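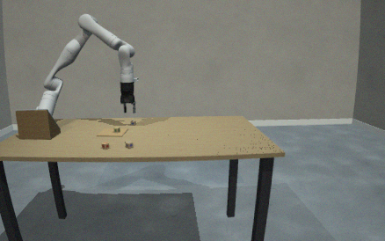 Page 1 of 2

Home Explore Threads Lists Sign in

Plendard Robotics Notes
@plendard_notes
Wed 16 September

1/ Writeup of the gripper fault we chased through most of the summer in the cube stacking task. Four cubes, one pad, one arm, all in simulation. The arm was dropping cubes it had already reported as placed. Posting this in case someone else has the same setup.

14 replies 36 reposts 200 likes

2/ The task is simple. Pick up a cube, put it on the tan pad, open the fingers, go back up, wait. The controller writes "placed" to the log when the fingers open. A second script reads the log and totals up the successes.

3/ We ran batches of 200 episodes overnight. The log said nearly everything passed. Then I replayed one batch at normal speed while eating lunch and saw a cube fall onto the pad from well above it, bounce, and end up on the floor. Logged as placed.

4/ So the first problem was ours. "Fingers open" was standing in for "cube is on the pad." Those are different events and we had been treating them as one since November.

2 replies 9 reposts 71 likes

5/ I wrote a check that looks at the cube's position one second after release. If it isn't on the pad and at the right height, the episode fails. Reran the same batch with the same seeds. 36 failures out of 200.

6/ That number was bad enough that I assumed the check was wrong. Went through the failed episodes by hand. The check was fine.

7/ Next question was why the arm let go early. The cubes are small compared to the gripper, so my first guess was a weak grip. I raised the friction on the finger pads. No change. I raised the closing force. Now cubes shot out sideways on pickup, which was a new problem, so I put it back.

8/ Second guess was the cube models. They have a light body with a colored patch on the faces, and we had swapped the meshes in the spring. If the collision shape had come out smaller than the visible one, the fingers would close on nothing. Measured them. They match.

1 reply 4 reposts 38 likes

9/ Third guess was the one that cost a week. The failures looked like they were mostly the cube near the back of the table, so I decided it had to be reach. Rewrote the approach path for that cube. Failures went down a little on that one and up a little on the one with red markings at the front. It was noise. I should have run a bigger batch before touching anything.

10/ Ran 1,000 episodes with nothing changed. Spread evenly across the cubes. Reach was not it.

11/ What did line up was time. Every early release came right after the planner had taken longer than usual to return a path. Took me far too long to plot that.

5 replies 20 reposts 144 likes

12/ How it works: the planner sends the arm a path and the gripper a schedule. The schedule said "open at this many seconds after start." When the planner was slow, the arm started late. The gripper's clock did not wait for it. It opened on time, with the arm still on its way down.

13/ On a fast machine the delay was small and the cube fell a tiny distance and stayed put. Looked fine. On the shared machine at night, with other jobs running, the delay got long enough to drop it from a real height. This is why I could never reproduce it at my desk.

14/ Fix: the gripper no longer gets a time. It gets a condition. Open when the wrist has reached the release pose and has been still for 20 control steps. If that never happens, keep holding, stop the arm and report a fault.

3 replies 17 reposts 126 likes

15/ Reran the 1,000 after the fix. No early releases. There were still failures, but they were ordinary ones: a cube set down on the edge of the pad and tipping off, or a finger clipping the pad on the way in. Those get logged as failures now, so we can work on them.

16/ The safety part. This same schedule code was due to go onto the real cell at the Panganiban site, where the parts are a lot heavier than a toy cube and people load the table by hand. A slow planner there would have meant a part let go in midair. We pulled the release the same afternoon we found it.

17/ The rule for that site now is that no gripper opening can be triggered by a timer alone. The review checklist has a line for it and the build fails if the old call is used anywhere.

18/ Still open: what the arm should do when it faults while holding something. Right now it stops where it is with the fingers closed. Fine in sim. On real hardware somebody has to go get the part, and we don't have a written procedure for that yet. Working on it.

19/ Someone asked in replies if the log script is still in use. Yes, with the new check. We marked all the old results as unverified and are rerunning the ones that went into reports.

6 replies 8 reposts 59 likes

Show more replies

Related threads
Neltano wrist calibration, the long version
Why our sim and our logs disagreed about contact
Usow planner: settings we changed and changed back
Light curtain trips at shift change
Picking a fault state for a two-finger gripper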